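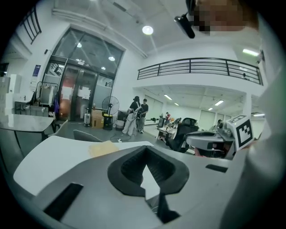

Guest rooms in an old building need small repairs more often than large ones, and most of those are spotted by whoever is making the bed. At Wendinstead we have 16 rooms over two floors, and for years the faults were passed along by word of mouth on the stairs and then forgotten. Now they get written down on the spot. A pale yellow sticky note like the one in the photo is plenty for a dripping tap or a loose knob: room number first, then the fault, then the date. The notes go on the inside of the linen cupboard door and come down when the job is finished. Write in pencil or ballpoint. Felt pen goes through to the paint.

The rest of this page is what we have learned about keeping older rooms in decent order. Most of it will work just as well in an ordinary house with a spare room.

Sash windows

Rub a plain white candle up and down the channels in spring and again in October. If the sash still sticks, look for paint bridging the gap between the sash and the stop, and run a sharp knife down it before you pull at anything. Do the inside and the outside. A sash that drops by itself has a broken cord, and you should prop it and put the room out of use until the cord is replaced.

For rattles, fold a strip of felt over the meeting rail. Card works for a night or two, but it swells in damp weather and then you have a window that won't open.

Screws and fittings near the sea

Pralarport is a salty place and cheap screws bleed rust down the weatherboards within a year. We use 316 stainless for anything outdoors, including the hooks for the hanging baskets and the hinges on the side gate. Van Dijk on the harbour road sells them loose, so you can buy four if you need four. Put a smear of grease on the thread, especially where stainless meets stainless, or it can bind halfway in and shear.

Brass screws snap easily in hardwood. Drill the hole, drive a steel screw of the same size first to cut the thread, take it out, then put the brass one in by hand.

Shared bathrooms

Hooks are better than rails in a shared bathroom. Allow one hook per bed plus a spare, and set them far enough apart that two towels don't touch. Leave a shelf or a stool near the shower for dry clothes. Guests will balance things on the basin if there is nowhere else, and the basin is where watches get chipped.

Hair in the drain is a weekly job. Lift the grate, pull out what you can with a bent wire, and follow it with a kettle of hot water (not boiling if the pipes are plastic). We don't use caustic cleaners in the upstairs bath, where some of the pipe is very old and the joints were never meant for it.

For lime on a shower head, tie a plastic bag of white vinegar over it and leave it for an hour. Check the finish first on anything plated or coloured. Rinse well and run the water before the next guest gets in.

Old iron baths should be wiped with dish soap and a soft cloth, nothing gritty. Once the enamel has gone dull it holds grime and there is no way back short of re-coating.

Bed linen

Buy all white or all one colour, from one supplier, and buy spares at the same time. Whites from two makers never match after a few washes. Mark the size on the hem with a stitch of coloured thread - ours are red for single, blue for double and green for queen - and you won't have to unfold three sheets to find the right one.

Makeup on pillowcases comes out best with dish soap rubbed in dry, left for ten minutes, then washed warm. Blood wants cold water only. Sunscreen is the worst of the lot, and if it meets bleach it can turn rusty orange, so treat it with dish soap as well and leave the bleach in the cupboard.

Pull the covers right back and open the window before you strip the bed. Half an hour of airing does more for a musty mattress than any spray.

Bedside and lighting

Every bed should have a lamp that can be reached lying down. Sit on the bed and try it yourself. If you are wiring new switches, have the electrician mark the height with a guest's arm in mind; ours were set at 900 mm from the floor and that suits all the beds except the high one in the front room.

Keep one type of bulb through the whole building and note it inside the fuse cupboard. We had 3 kinds of fitting when we started and a drawer full of bulbs that fitted none of them.

Squeaky floors

Work dry talc or graphite powder into the gap with an old toothbrush, put a cloth over it and walk up and down. This quiets most boards for a season. Where a board moves under your foot, it needs a screw into the joist, and you should know where the pipes run before you drill.

Wardrobes and drawers

The candle from the window job does drawer runners too. For a smell of old varnish or mothballs, wash the inside with weak vinegar and water, dry it with the doors open for a day, and leave a bowl of baking soda on the floor of it for a week. Change the soda when it cakes.

Wooden hangers leave marks on light shirts if the varnish is going. Wipe one with a damp white cloth, and if any colour comes off, replace the set.

Keys

Cut two spares for each room and have them tested in the lock on the same day. Verico cuts ours from the original key every time, as a copy of a copy gets stiff. Spares are kept on numbered hooks in the office, well away from the front desk.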